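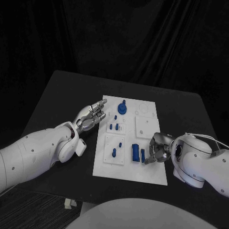
# The long life of a small broken thing

My grandmother kept a biscuit tin of bits. Buttons, fuses, a key to a house she had left before the war, the knob from a wireless long since gone to the tip. As children we were allowed to tip it out on the rug when it rained, and I don't think I ever saw her take anything from it and put it to use, but she would no more have thrown it away than she would have thrown away the cat.

I thought of that tin a good deal this spring, when I spent the better part of April going in and out of the mending shop at Bristura. It sits behind the old chapel, up a lane so narrow that the delivery van has to fold in its mirrors, and it opens at 10 (or a little after, if the kettle is being slow). People come in with carrier bags held rather shyly in front of them. Inside there will be a food mixer, or a music box, or a clock that was a wedding present and stopped some years before the marriage did.

What strikes you first is how small the trouble usually is. The motor is sound and the case is sound, but one little wheel has lost its teeth, and the makers stopped supplying that wheel in the year your youngest started school. I carried in my own Ellex hand mixer, bought second-hand for £4 and loved beyond all reason, and was told that the whole fault lay in a part I could have hidden under a thumbnail. I felt quite tender towards it after that!

The shop has over 400 repairs written up in its ledger, in several sorts of handwriting, and I could happily have sat and read the lot. Some entries are a single word. Others go on for half a page and wander off into the weather, or the owner's bad hip, or the best way down to Prororlow now that the bridge is shut. One lady paid for her lamp with 50 pence and a marrow.

There are days when a thing can't be saved, of course, and I watched a handsome old record player go home again in its blanket, as silent as it came. Its owner stayed for tea all the same, and talked for an hour about the dances it had played for, and somebody found her a tin of shortbread to take back on the bus.

I went home that evening and emptied out my kitchen drawer. I kept the lot, and bought a bigger tin.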